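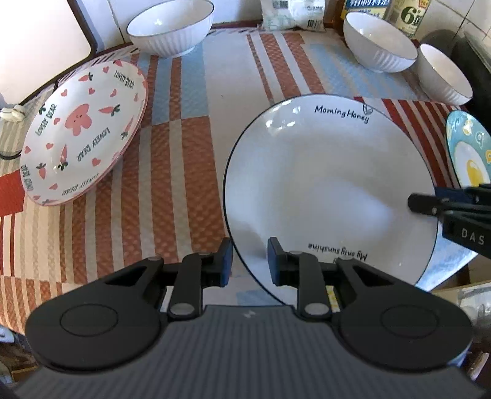
White plate with navy rim, "Morning Honey" lettering.

Rodero Hymn Board, wall-mounted, with Flita numeral set
Manufacturer: Zerus
Item: Rodero 400
Availability: made to order

Overview

The Rodero 400 is a wall-mounted hymn board for sanctuaries, chapels, and parish halls. It displays up to five lines of hymn, psalm, or page numbers using removable printed cards. The board has no electrical parts and is read from the pews without backlighting. The model number refers to the width of the panel in millimeters.

The board is supplied with one Flita numeral set of 78 cards, enough for most Sunday orders of service in a congregation using a single hymnal. Congregations that post both a hymnal and a supplement usually need a second set, particularly where several numbers on the same board share a digit.

Specifications

Panel width: 400 mm
Panel height: 537 mm
Panel depth including rails: 22 mm
Card height: 60 mm
Lines: 5
Positions per line: 4
Panel: solid oak, oiled
Rails: anodized aluminum, matte black or natural
Fixing: two keyhole plates, recessed in the back
Hardware supplied: two screws, two masonry anchors, paper drilling template

Oak varies in color and grain from board to board. Two boards ordered together are cut from the same stock where possible. Boards ordered at different times will not match exactly.

Flita numeral cards

The numerals were drawn by Bergþóra Laxdal for reading at a distance in low light. The 1 has a foot, the 4 is open at the top, and the 6 and 9 are separate drawings with straight tails. Cards are printed on one side only, so a 6 cannot be turned over or inverted to stand in for a 9.

Each card is matte polyester, black on ivory. White on black is available at the same price and should be specified when ordering. All numerals share one width, so the columns stay aligned whatever is posted.

Contents of the standard set:
Digits 0 through 9, seven of each
Letter cards A and B, one of each
Blank cards, six

The A and B cards are for hymnals that print two tunes under one number. Blank cards hold a position open between a two-digit number and the end of the line.

Word cards

Word cards fit the same rails and take up a full line. Stock wordings are Psalm, Liturgy, Communion, Advent, Lent, and Easter. Other wordings are printed to order, up to nine characters. Accented and special characters are included in the font, among them those used in the Nordic languages, German, and Spanish. Please type the wording exactly as it should appear, including capitals. Custom cards are not returnable.

Mounting

The board weighs less than a full hymnal rack and can be hung on plaster, masonry, or wood paneling. Fix the template to the wall with tape, check it with a level, and drill at the two marked points. Leave the screw heads 4 mm proud of the wall. Hang the board on both keyholes and press down until it stops.

For most sanctuaries we suggest a lower edge no less than 1.8 m from the floor. If the chancel step stands in front of the wall, measure from the top of the step. Avoid positions directly beside a window, where glare makes any board hard to read in the morning. Boards should not be hung above a radiator.

In long naves, a pair of boards on either side of the chancel arch works better than one larger board. Each board needs its own numeral set.

Changing the numbers

Cards slide in from the right-hand end of each rail. The left end is closed. Load the line from the first digit to the last and finish with a blank if the line is short. A card that binds has usually been inserted behind the rear lip; remove it and start again.

Care

Dust the panel with a dry cloth. Wipe the cards with a damp cloth and let them dry flat. Do not use furniture polish on the rails. The oak can be re-oiled once a year with any clear hardwood oil, with the cards removed.

Storage box

The Ye box is sold separately. It has twelve compartments, one for each digit, one for letters, and one for blanks. The lid lifts off and fits under the base while in use. Word cards are too long for the box and should be kept in the sleeve they come in.

Replacement parts

Single digit, any: sold in packs of four
Full Flita set: 78 cards
Rail, one line, with screws
Keyhole plate, pair
Drilling template, free on request

Cards from the earlier Rodero board are 54 mm high and will fall out of the current rails. Measure one card before ordering replacements. We still print the smaller size, but it must be requested by height.

Ordering

State the rail finish, the card color, and any word cards. Boards ship flat in a double-wall carton with the numeral set packed behind the panel. Orders for use in Advent should reach us before the end of October. Invoices can be addressed to a congregation, and tax-exempt certificates should be sent with the order.

Inspect the panel on delivery and keep the carton until the board is on the wall. Damage in transit is replaced at no charge when reported with the order number.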